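인쇄하기 | 이메일로 보내기

2023년 4월 22일
글쓴이: 수집실 오후반

오전에 비가 와서 자전거를 두고 버스로 갔다. 수집실 문이 잠겨 있어서 복도에서 조금 기다렸다. 열쇠가 하나 더 있으면 좋겠다고 1월부터 말했는데 아직 그대로다. 자리에 앉아 장비를 켜고 Flelton 서버에 접속하니 밤사이 올라간 목록이 떴다. 누적 2,526개. 어제 퇴근할 때 본 숫자보다 조금 줄었다. 검수에서 빠진 것이 있다는 뜻이다.

빠진 항목을 먼저 열어 보았다. 대부분 같은 이유였다. 물건을 잡기 전에 집게를 너무 일찍 닫았거나, 내려가는 도중에 손을 멈추고 한참 생각한 흔적이 남아 있었다. 멈춘 구간은 학습할 때 골칫거리가 된다고 들었다. 모델이 멈추는 것까지 배운다고 한다. 나는 멈출 때 내가 멈추는 줄도 모른다. 기록을 재생해 보면 팔이 허공에서 가만히 있고, 그동안 나는 아마 어느 쪽 손가락을 먼저 맞출지 고르고 있었을 것이다.

그래서 오늘은 규칙을 하나 정했다. 시작하기 전에 물건을 다 보고, 잡을 곳을 정하고, 그다음에 녹화 단추를 누른다. 누른 뒤에는 바꾸지 않는다. 잡을 곳을 잘못 골랐으면 그대로 실패로 남기고 다음 것으로 넘어간다. 실패 표시를 붙이면 버려지지 않고 따로 모인다. 작년에는 실패를 그냥 지웠는데, 올해부터는 Koltelia 쪽에서 실패도 보내 달라고 했다.

한 건의 제한 시간은 30초다. 처음 왔을 때는 짧다고 생각했다. 지금은 남는다. 다만 손잡이가 작은 물건은 아직도 빠듯하다. 화면 속 물건은 무게가 손에 전해지지 않으니 닿았는지 아닌지를 눈으로만 판단해야 한다. 집게가 물건을 뚫고 들어간 것처럼 보일 때도 있고, 분명히 잡은 것 같은데 미끄러질 때도 있다. 이런 경우는 비고란에 적는다. 적는 사람이 별로 없어서 비고란은 거의 내 글씨체, 아니 내 말투로 채워져 있다.

점심 전까지는 주방 장면을 했다. 그릇과 컵이 대부분이고 어려울 것이 없다. 같은 장면을 오래 하면 손이 외워 버려서 그게 문제다. 비슷한 궤적만 쌓이면 검수에서 다양성 점수가 낮게 나온다. 일부러 오른쪽으로 돌아서 들어가 보고, 높이 올렸다가 천천히 내려 보기도 했다. 그런데 너무 돌아가면 이번에는 부자연스럽다고 표시가 붙는다. 어느 정도가 좋은지 안내서에는 예시가 없다. 물어보았더니 사람이 평소에 하듯이 하라고 했다. 나는 평소에 로봇 팔로 컵을 집지 않는다.

점심은 건물 아래 Priedītis에서 먹었다. 수프가 짰다. 비가 그쳐서 돌아오는 길에는 우산을 들고만 걸었다. 우산을 손가락 두 개로만 잡아 보았다. 엄지와 검지로 손잡이 한가운데를 잡으면 자꾸 앞으로 기운다. 위쪽을 잡으면 덜 기운다. 오후에 긴 물건이 나오면 위를 잡자고 생각했는데, 정작 오후에는 긴 물건이 하나도 나오지 않았다.

오후에는 거실 장면으로 바뀌었다. 이번에 들어온 장면은 물건 배치가 이상하다. 책상이나 선반에 있어야 할 것이 소파 위에 올라가 있다. 무작위로 섞어서 그렇다고 한다. 낡은 황동 연필깎이처럼 생긴 것이 좌석 쿠션에 서 있고, 바로 옆에는 날을 펼친 빨간 주머니칼이 있다. 집에서 이렇게 두면 혼날 일이다. 지시문은 황동 물건을 집으라는 것이었다. 위에 작은 고리가 있어서 집게를 벌려 그 위로 내려가면 될 것 같았다.

첫 시도는 고리를 놓쳤다. 두 번째도 놓쳤다. 앞쪽에 둥근 올리브색 물체가 있어서 받침이 조금 가려지는데, 그 바람에 깊이를 잘못 읽는다. 시점을 옮기면 낫지만 한 건 안에서 시점을 자꾸 옮기면 기록이 지저분해진다. 시작 전에만 돌려 보고, 시작한 뒤에는 고정했다. 세 번째에 들어 올렸다. 그 뒤로는 성공과 실패가 섞였다. 고리 대신 몸통을 잡는 방법도 해 보았는데 둥근 부분이 손가락 사이에서 돌아갔다. 이것도 따로 비고를 달았다.

소파 쿠션이 앞으로 기울어 있는 것도 신경이 쓰였다. 평평한 탁자에서 하던 대로 똑바로 내리면 손가락 하나가 먼저 닿을까 봐 손목을 조금 돌리게 된다. 이 습관이 다른 장면까지 따라갈까 봐 중간에 탁자 장면을 몇 번 섞어서 했다. 섞어도 되는지는 확인하지 않았다. 내일 물어볼 것.

네 시쯤 Clamine이 멈췄다. 녹화는 되는데 태그가 저장되지 않았다. 다시 켜니 방금 한 것들의 지시문이 전부 빈칸이었다. 기억나는 대로 채워 넣었다. 색이 들어간 표현과 들어가지 않은 표현을 번갈아 쓰라고 해서, 어떤 것은 황동색이라고 쓰고 어떤 것은 손잡이 달린 것이라고 썼다. 같은 동작에 말이 여러 개 붙는 편이 낫다고 한다. 말을 짓는 일이 팔을 움직이는 일보다 더 피곤할 때가 있다. 비슷한 문장을 계속 쓰다 보면 조사가 맞는지도 모르겠다.

옆자리에서는 서랍 장면을 하고 있었다. 열고 닫는 동작은 잡는 동작보다 오래 걸려서 다들 맡기 싫어한다. 다음 주에는 내 차례다. 이번 달 할당이 600개인데 서랍이 섞이면 속도가 떨어질 테니 거실을 미리 많이 해 두는 편이 낫다. 그렇게 생각하고 한 시간 더 남아 있었다. 남은 것을 확인하니 거실 전체로는 852개다. 나 혼자 하는 것이 아니니 숫자만 보고 걱정할 일은 아니다.

저녁에 한 것을 훑어보면서 내 버릇을 두 가지 더 찾았다. 내려가기 직전에 집게를 한 번 더 벌리는 것, 그리고 들어 올린 뒤에 왼쪽으로 조금 흘리는 것. 집게를 더 벌리는 것은 이미 다 벌어져 있을 때도 한다. 손가락이 그냥 단추를 누른다. 왼쪽으로 흐르는 것은 조종기를 쥔 손목 때문인 듯하다. 의자 팔걸이를 높였더니 덜한 것 같은데 몇 번 해 보지 못해서 모르겠다.

이런 버릇도 모델이 배우는지 궁금하다. 1월에 보낸 묶음으로 학습한 결과를 화면으로 본 적이 있는데, 팔이 물건 위에서 살짝 떨다가 내려갔다. 보면서 누구 손인지 짐작이 갔다. 내 손은 아니었다고 생각하지만 확실하지는 않다. 묶음에는 이름이 남지 않는다.

버스를 한 대 놓치고 다음 것을 탔다. 집에 와서 빨래를 돌리고 이것을 쓴다. 내일 할 일: 탁자 장면을 섞어도 되는지 묻기, 빈칸으로 남은 태그 다시 확인하기, 팔걸이 높이 그대로 두기. 몸통을 잡는 방법은 손목을 더 돌려서 한 번 더 해 볼 것. 열쇠 이야기도 다시 꺼낼 것.

이 사이트는 이용 편의를 위해 쿠키를 사용합니다. 계속 이용하시면 쿠키 사용에 동의하는 것으로 간주됩니다.
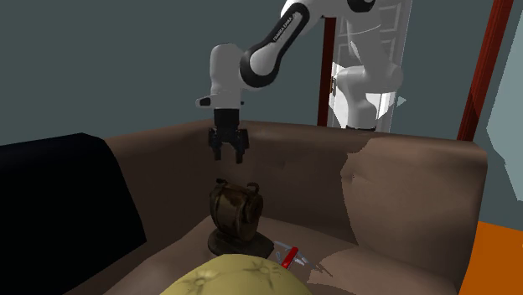
익명: 저도 비슷한 수집 일을 하는데 실패를 따로 모으기 시작한 뒤로 비고란이 제일 중요해졌어요. 실패라고만 표시하면 나중에 놓친 건지 미끄러진 건지 구분이 안 됩니다. 집게를 한 번 더 벌리는 버릇은 저도 있었는데, 단추를 다른 손가락으로 옮기고 나서 없어졌습니다. 장면을 섞는 건 저희 쪽에서는 괜찮다고 했어요. 대신 묶음 이름을 나눠서 올리라고 하더군요.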